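Februar, kurz vor Mitternacht

Bin völlig überdreht und kann sowieso nicht schlafen, also schreibe ich lieber auf, was heute alles passiert ist, bevor ich morgen die Hälfte vergesse. Der linke Greifer läuft wieder! Und zwar richtig, ohne dieses elende Knacken beim Schließen, das mich seit dem Umbau verfolgt hat. Ich hatte schon die ganze Kinematik im Verdacht, hatte im Kopf schon neue Arme bestellt, und dann war es eine Kleinigkeit, über die ich mich jetzt fast mehr freue als über eine große Reparatur.

Aber der Reihe nach. Heute früh erst mal das Übliche: beide Handgeräte abwischen, Backen auf und zu, auf und zu, hinhören. Rechts alles weich. Links das Knacken, immer kurz vor dem Schließen, und immer nur, wenn ich etwas Dünnes greifen wollte. Ein Becher ging, ein Schwamm ging, bei Stäbchen war Schluss. Tapio Hirvonen hatte mir am Telefon noch geraten, nicht gleich alles auseinanderzunehmen (er kennt mich) und zuerst die Gelenke einzeln von Hand durchzubewegen. Das habe ich gemacht, mit einer Taschenlampe zwischen den Zähnen, und am inneren Gelenk habe ich es dann gespürt, ein winziges Ruckeln.
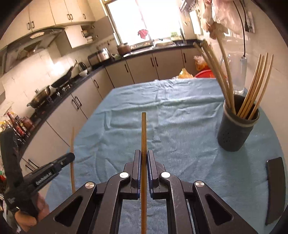
Parallelität ist bei diesen Greifern einfach alles, das habe ich heute endgültig begriffen. Wenn die beiden Seiten auch nur ein bisschen zueinander kippen, klemmt ein dünner Gegenstand oben und ist unten frei, und dann dreht er sich weg, sobald man die Hand schwenkt. Die vier runden Gelenkbolzen sind deshalb die Stellen, an denen ich ab jetzt zuerst suche, und die blauen Einlagen innen an den Backen kommen gleich danach. Ein Essstäbchen aus Holz ist übrigens die beste Prüflehre, die man sich wünschen kann! Senkrecht zwischen die Backen damit, loslassen, schauen, ob es stehen bleibt. Es verzeiht nichts. In meiner alten Werkstatt bei Eniter hatten wir geschliffene Stifte im Holzkasten, schön und teuer, und ich würde sie gegen eine Handvoll Stäbchen sofort eintauschen.

Gefunden habe ich am Ende eine Unterlegscheibe, die beim letzten Zusammenbau verkehrt herum hineingeraten war. Von mir natürlich. Sie hat eine winzige Fase, und die saß auf der falschen Seite. Also Gelenk auf, Scheibe raus, putzen, umdrehen, ein Tröpfchen von dem dünnen Macedo-Öl (wirklich nur ein Tröpfchen, sonst kriecht es in die Einlagen), zu. Dann noch einmal auf, weil ich die Sicherung auf der Arbeitsplatte liegen gelassen hatte. Dann wieder zu. Und Ruhe! Ich habe bestimmt eine Minute lang nur auf und zu gemacht und gegrinst.

Danach der Dauerlauf. 400 Griffe hatte ich mir vorgenommen, Stäbchen aus dem Köcher, halten, schwenken, ablegen, das nächste. Nach 133 kam Korkor Atinga vorbei und hat das zweite Gerät übernommen, und zu zweit macht so etwas gleich viel mehr Spaß, man gerät in einen Rhythmus und redet nebenbei über Gott und die Welt. Sie hält ihren Greifer viel lockerer als ich, fast wie einen Pinsel, und ich glaube, das schont die Mechanik. Will ich mir abschauen.
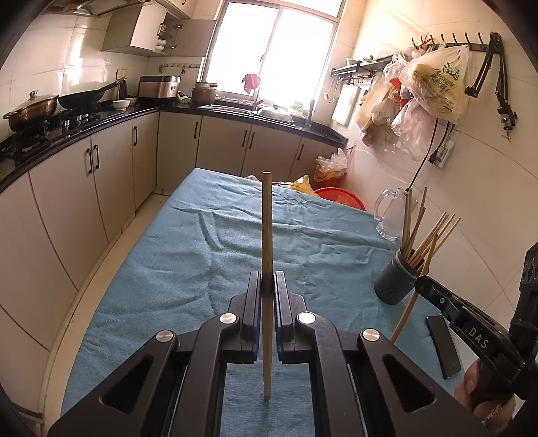 Foto: Wura-Greiferkamera / eigenes Archiv

Das Handtuch auf dem Tisch bleibt, das haben wir beide sofort gesagt. Auf der nackten Platte springen die Stäbchen weg, wenn sie fallen, auf dem Stoff bleiben sie liegen, und man schlägt sich beim Ablegen die Backenspitzen nicht kaputt. Bei den Falten muss ich noch überlegen, vielleicht klammere ich es morgen an den Ecken fest.

Der Zähler im Gerät steht jetzt bei 1181 Griffen seit dem Umbau. Ins Wartungsheft habe ich geschrieben: Gelenk innen links, Scheibe gedreht, geölt, Spiel geprüft. Und darunter, dick unterstrichen, FASE NACH AUSSEN. Korkor meinte, ich solle die Scheibe gleich mit einem Farbpunkt markieren, gute Idee, der Lackstift liegt nur irgendwo in der Kiste mit den Tundard-Teilen, und die steht im Keller.

Offen ist noch: die rechte Einlage neu kleben, sie hebt sich unten ein klein wenig ab, und die Schrauben am Kameraträger nachziehen. Tapio anrufen und ihm von der Scheibe erzählen, er wird lachen. Ach, und neues Öl bestellen, die Flasche reicht noch für zwei, drei Mal. Jetzt aber ins Bett, um sieben will ich schon wieder am Tisch stehen.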